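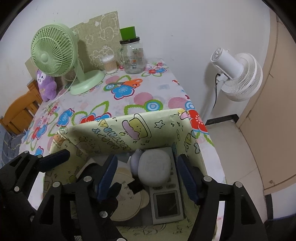 Our robotics club at Hutdale has a new project to tell you about, and I get to be the one who writes it up this time. It's called Vutura, and it's our try at teaching a machine to tidy the kind of small stuff that piles up on a table at home. We could have gone with plain foam blocks, like we did last April, but blocks all sit the same way and they don't teach you much. So our practice table has a flowered cloth, a pair of orange-handled scissors, a clear container of cotton swabs, and an open box with HAPPY BIRTHDAY in bubble letters on the inside. I love that box! The black linkages with the blue pads have to reach over its rim and get down between the things inside, and that is a much harder job than picking something up off a bare surface.

We'll be showing Vutura at the club's open afternoon on Sun 24 November in the Gisler Room, and everybody is welcome (kids too, and please bring your questions). Doors open at 2. Admission is free and you don't need to sign up.

A little about us. We're a student club with 11 members this year, most of us new since the fall. A few came in knowing how to solder, one or two could write code, and the rest of us learned by breaking things and then fixing them. I joined because I wanted to build a race car and I ended up spending whole weekends thinking about how fingers work. If you've never tried to pick up a cotton swab while paying attention to each finger, try it tonight. It's weird.

The way we work is pretty simple. One person sets up the table, another person does the task, and then we all sit down and watch the recording together. Did the pad touch where we thought it would? Did we come in too steep? We write that down, switch seats, and go again with everything moved to a new spot. Our goal for the term is 225 good recordings, sorted by task, and then we start the training part, which I'm nervous and excited about in equal amounts.

At the open afternoon you can try a round yourself. We'll have two stations going, one with easy objects and one with thin or slippery ones, and a wall chart where you can put up your time. There's also a short talk on how we plan the tasks (16 minutes, I've been practicing with a timer), followed by as much Q&A as people want. If you only care about the hands-on part, come early. The line gets long once the talk lets out.

After that we're getting ready for the Nument student contest in April. Each team gets a table it has never seen before and has to sort what's on it into a box. Last year we didn't make it past the first round because our grip kept sliding off anything round, and I'm still a bit sore about it, so rounded objects are a big part of this year's practice.

We're also looking for new members! You don't need any experience, and we have spare tools and safety glasses. What we could really use is someone who likes keeping files in order, plus anyone with odd little household items to give away: lids, jars, old remotes, toys, anything clean and safe to handle. Drop them off at the Gisler Room during club hours or bring them along to the open afternoon.

Teachers and other clubs who'd like to borrow our task sheets can ask at the Hutdale front desk and we'll get copies to you. Reporters are welcome to stop by during setup, from noon on, and take all the pictures they like.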